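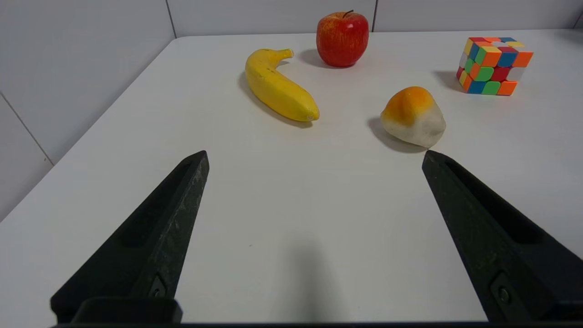 Rilden sets budget for second handling cell

22 Jan 2024
By the equipment desk

Rilden has approved the purchase of a second robotic handling cell for its test hall and will place the order with Lukov before the end of the quarter. The cell will be identical in layout to the first: one arm, a two-finger parallel gripper, a camera mounted at the wrist and a plain white table enclosed by panelled walls.

The planning paper, drawn up with the consultancy Datado, divides the spending into 8 lines. The arm and its controller take 40 per cent of the total. The gripper, spare fingers, camera, table, safety fittings and staff training make up the rest. Test objects, which in the first budget were bought from petty cash, now have a line of their own.

Fingers are treated as a consumable. The paper allows for six pairs in the first year, together with fixing screws, and asks that they be ordered with the cell. Delivery of single pairs was slow under the previous contract, and the first cell stood idle for two weeks while a replacement was in transit.

The choice of gripper took up most of the planning period. A suction tool was priced and rejected on the grounds that the work includes open containers and woven goods, neither of which gives a cup seal a reliable surface. A three-finger hand was also considered. It would have handled round items with less adjustment, but the quoted service interval was shorter and the added weight would have reduced the arm's usable payload.

The standard work for both cells is picking and placing small household items of mixed shape, including fruit shapes, puzzle cubes, plastic cups and baskets. Cups are gripped across the outer wall below the rim, with one finger on each side. The paper sets no target rate for this work. It asks only that dropped items be logged by type, so that the figures from the two cells can be compared.
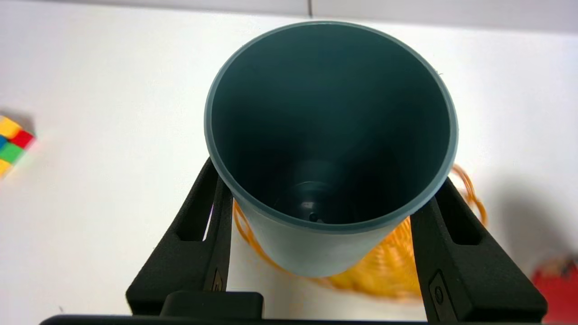 Mercado, which runs two similar cells, said that the purchase price was the smaller part of the problem and that Rilden should budget for floor space and power before signing anything. Its own second cell was delivered on time and then waited six weeks for an electrical supply. It added that buying the same gripper twice was sensible, as spares could be held in one drawer and staff would need to learn only one set of settings.

Rilden has since added a line for electrical work to the plan. The supply will be fitted ahead of delivery, and the table will be levelled at the same visit. A service contract has been left out for the first year, when the cell is covered by the supplier's warranty. The matter will be looked at again when the next budget is drafted in January.

Lukov has quoted a fixed price, with payment in 2 stages: the first on order and the second after acceptance tests on site.

Sign up for our equipment newsletter. You can unsubscribe at any time.

Contact us | Copyright 2024 | Back to top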